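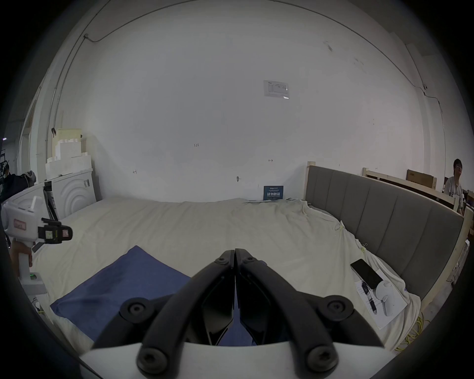
Poste « lit » de Hirkthorpe : l'entretien des pinces à main

Le poste de pliage sert à enregistrer des gestes sur du linge, avec deux pinces Gikine tenues à la main. Depuis janvier, Jumska en assure le suivi. La remise en état du 2/4/19 a porté sur les doigts noirs et leurs articulations. 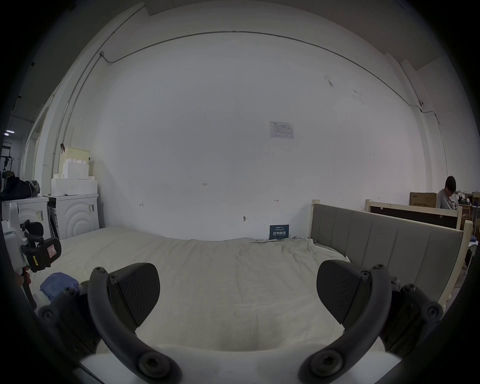

Les vis des doigts se desserrent à l'usage. On les reprend toutes les 10 heures, doigts ouverts, en commençant par la base – jamais par les pivots du haut, qui se bloquent si on force. Les patins se changent par paire.

Vient ensuite l'essai sur tissu.
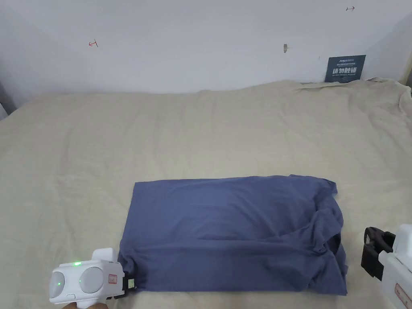 Un vêtement bleu est posé à plat sur le drap, puis saisi par un coin. La consigne de Rathjen est de 4 prises par pince. Si le tissu glisse, on nettoie les patins à l'alcool et on recommence. Le relevé s'arrête pour l'instant à 136 prises, dont 2 à refaire.

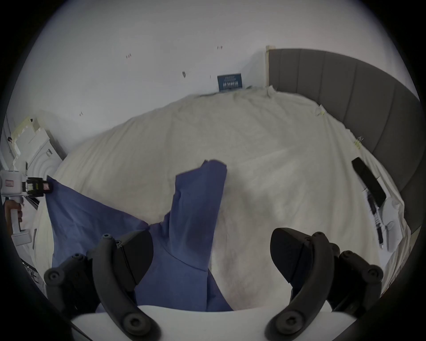 Faut-il retendre le drap entre deux essais ?
Seulement si un pli passe sous le vêtement. Les autres plis ne gênent pas la prise et on les laisse.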